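Grendance Linen and Laundry, Grornville site
Second progress report to the Panasiuk Fund
January 26, 2018
Prepared by Valentyna Hrytsenko, site manager

You asked for a plain account of where the loading project stands and what it has done to the working day. My view is less cheerful than the supplier's summary, which you will have received separately from Zastier. I would ask you to read the two side by side.

What was promised. The application said the arm would load and unload the small washers on the resident side, so that the attendants could spend their shift on folding, mending and the front counter. It also said no one would lose hours. The second part has held so far. The first part has held on some days and not on others.

What we have. The arm runs on the day shift only. Demyd Melnychuk keeps the log, and since July it shows 2046 loads started by the arm. Of these, 198 needed a person to step in before the door was shut. Zastier counts a load as a success if the washer ran in the end, no matter who finished the job, and that is why their figure looks better than ours. I have asked them twice to use our definition. They say they will look at it.

Most of the stops are dull ones. A sleeve hangs over the rim and the door won't latch. A fitted sheet wraps around the gripper. Small items get left in the bottom of the basket, and someone has to check every basket by hand anyway, so that job has not gone away. Ekaette Chukwu put it to me this way: she used to load the washers, and now she watches the washers being loaded. She is not wrong.
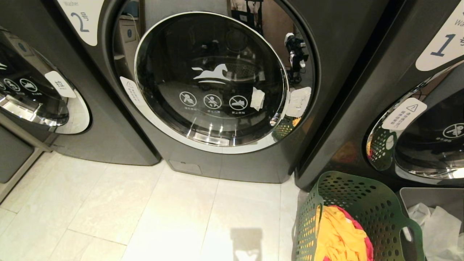
Speed is the other sore point. An attendant can fill a washer, shut it and be halfway through the next basket while the arm is still on its first few garments. Zastier's answer is that the arm doesn't take breaks. It does, though. It stops whenever it loses track of a garment, and then it waits for somebody to clear the message on the tablet. The tablet was in the office until November. We moved it to the folding table, which saved a lot of walking and cost nothing.

What has changed for staff. There are 6 attendants on the rota, the same as before. Three have been trained to clear stops and restart the arm. The other three have not, and this has made a divide I don't like. The trained ones get called away from whatever they are doing. The untrained ones get the folding that is left behind. Oksana Shevchuk has asked whether the extra duty carries extra pay. At present it does not, and there is no line for it in the grant. I think there should be.

On the good side, there is less bending and lifting at the washers on the days the arm runs well. Two people with bad backs have told me they notice it. I would be happier to report this if we had kept any record of it before the project started, and we did not.

Sorting by color is still done entirely by hand. The application suggested the arm would take this over in the second stage. I see no sign of it, and I would not pay for the second stage on the strength of the video we were shown.

Money. Spending is inside the budget apart from service visits. Illia Prokopenko has the invoices and will send them under separate cover. The service contract allows three visits a year and we have used them all. Any further visit will be billed to us.

What I am asking for. Please hold the second-stage payment until Zastier reports on our definition of a finished load. Please let us move part of the unspent training money into a shift allowance for the people who restart the arm. And I would like to train the remaining three attendants before spring, whatever is decided about the rest.

The log is attached in full, including the days it was switched off.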